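Section 3. Planning the purchase of a kitchen work cell

3.1 Scope

Complete this section before requesting a quotation. It covers one fixed arm serving one length of counter, and the simulation stage that comes before any hardware is ordered. Wiring and commissioning are dealt with in Section 5.

You will need the room drawing, the appliance list and the name of the person who can approve spending. Quotations are prepared by Lina Rizk at the Nikville office.

3.2 Choosing a package

Two simulation packages are offered.

Karam: one counter layout, fixed appliances, one arm position. 315 credits.
Wellthorpe: one counter layout, up to 10 arm positions, appliances may be moved between runs. 418 credits.

Credits are deducted when the layout is accepted, and unused credits may be set against hardware. Neither package includes the arm.

Note: Karam is enough where the arm position is already settled by the building, for example by a supporting wall or a fixed drain. In all other cases budget for Wellthorpe. Changing package after acceptance is charged as a new order.

3.3 Preparing the layout

1. Measure the counter height, depth and length. Give all three in millimetres.
2. Mark every corner where the counter turns.
3. List the appliances that stay on the counter. Include small items such as knife blocks.
4. Record the height of the underside of any wall cabinet, and the direction in which its doors open.
5. Mark the cooktop and state whether it will be live while the arm is running.
6. Send the completed sheet to Ketitz with your order number.

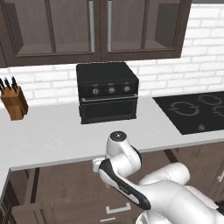

Allow nine working days for the layout to be built. If a measurement is missing, the order is held and the nine days start again when the sheet is complete.

Caution: Do not take measurements from a sales brochure. Trim panels and worktop overhang are often left out, and an error here carries through to the mounting plate.

3.4 Checking reach and clearance

Run these checks in simulation for each arm position you are considering. Keep a separate record for each position.

1. Move the wrist to the front edge of the counter and hold. Note the position of the elbow.
2. Move the wrist to the face of each appliance on the list. Stop if any link enters the space above the cooktop, and write down which link it was.
3. Open each appliance door fully. Repeat step 2 with the door open.
4. Open the wall cabinet doors and repeat step 2 again.
5. Check drawer and base cabinet handles. The lower part of the arm must not block a drawer that staff need during a shift.
6. Save the record under the position number.

Note: A drop-down oven door takes up counter depth that is free when the door is shut. Positions that pass step 2 commonly fail step 3.

Reject any position in which the elbow must pass over a live cooktop. If no position remains, the choices are a longer arm, a different cooktop or a ceiling mount. Each affects the budget and should be priced before going further.
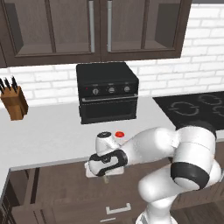

Section text: Raed Khoury, Applications
Reviewed: Lina Rizk, Quotations
Last revised: May

3.5 Building the budget

Enter each of the following as a separate line. Combined lines are returned for correction.

a) Simulation package
b) Arm, controller and cable set
c) Gripper and one spare set of fingers
d) Mounting plate and any floor strengthening
e) Guarding or area sensing
f) Electrical work by a qualified contractor
g) Staff training
h) Annual service

Lines d and f depend on the building and cannot be quoted from the simulation. Obtain these prices locally. Where the floor is timber, ask for a written statement of the load it will carry at the mounting point.

Line c is often set too low. Fingers that suit plates may not suit small round items, and a second finger design should be priced if both are to be handled.

Caution: The simulation does not model heat, steam or grease. A position that passes every check in 3.4 may still need a protective cover on the arm. Enter the cover under line b.

3.6 Placing the order

1. Attach the saved record for the chosen position.
2. Attach the budget sheet, with the source of each price shown.
3. Obtain a signature from the person named in 3.1.
4. Send all papers together to the Nikville office.

Orders received after 3 pm are entered on the next working day. Keep a copy of the layout sheet on site; the installer will ask for it on arrival. Go to Section 4 for delivery access and storage.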